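Pour les chemins ordinaires

3/14/25

On parle beaucoup des routes et très peu des chemins. Quand une commune annonce un budget de voirie, chacun pense aux voitures, aux ronds-points, au stationnement. Le reste, c'est-à-dire ce que l'on parcourt à pied pour aller au terrain de sport, à l'école ou chez le voisin, passe en fin de liste, quand il passe.

J'habite Gresia depuis 30 ans. En août dernier, la mairie a inauguré la promenade de Maddocks, avec ses bancs en acier et son éclairage commandé à distance par la société Plilletti. C'est un bel ouvrage et j'y vais volontiers le dimanche. Mais la même année, les allées de quartier n'ont reçu que 4 000 euros pour l'ensemble du territoire.
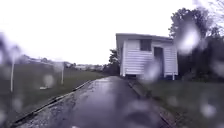 Cette somme ne permet pas d'entretenir un réseau. Elle permet de boucher quelques trous après l'hiver et de tailler ce qui dépasse. Mared Powell, qui a longtemps travaillé au service technique, me disait que son équipe refaisait les mêmes endroits tous les ans, avec le même enrobé à froid, faute de pouvoir reprendre la fondation. On paie donc plusieurs fois une réparation médiocre.

L'argument de la mairie est connu : les allées servent à peu de monde. Je le trouve faible. Un comptage fait un matin de semaine ne dit rien des gens qui ont renoncé à sortir. Une personne âgée qui craint de glisser ne figure dans aucune statistique de fréquentation, elle reste chez elle.
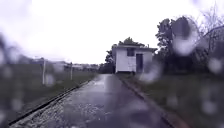 L'entretien a un autre défaut aux yeux des élus, il ne s'inaugure pas. Personne ne coupe un ruban devant un avaloir débouché. Pourtant, c'est par temps de pluie qu'on juge un chemin : un revêtement sombre et mouillé, des gravillons épars, une bordure de chaque côté, et il faut se demander par où l'eau s'en va. Cette question devrait être posée avant celle du mobilier. Un relevé fait sous l'averse par un agent coûterait moins cher que la plaquette de présentation de la promenade.

Rhiannon Bellis, conseillère d'opposition, propose de confier tout le réseau piéton à un prestataire, Rudico, pour 3 ans. Je n'y suis pas hostile par principe. Je crains seulement qu'un contrat rédigé au mètre linéaire encourage à traiter d'abord les sections faciles. Il faudrait au minimum imposer un ordre de passage, en commençant par les accès aux écoles et aux équipements sportifs.

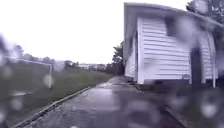 Il faudrait aussi que le budget soit séparé de celui de la voirie. Tant que les deux sont confondus, un carrefour à refaire en urgence absorbera tout. Une ligne distincte, même modeste, obligerait le conseil à en débattre chaque année et à expliquer ses choix.

Je ne demande pas une deuxième promenade. Je demande que 100 mètres d'allée soient repris correctement, fondation comprise, avant qu'on achète un banc de plus. Le prochain vote du budget permettra de voir qui, au conseil, est prêt à le défendre.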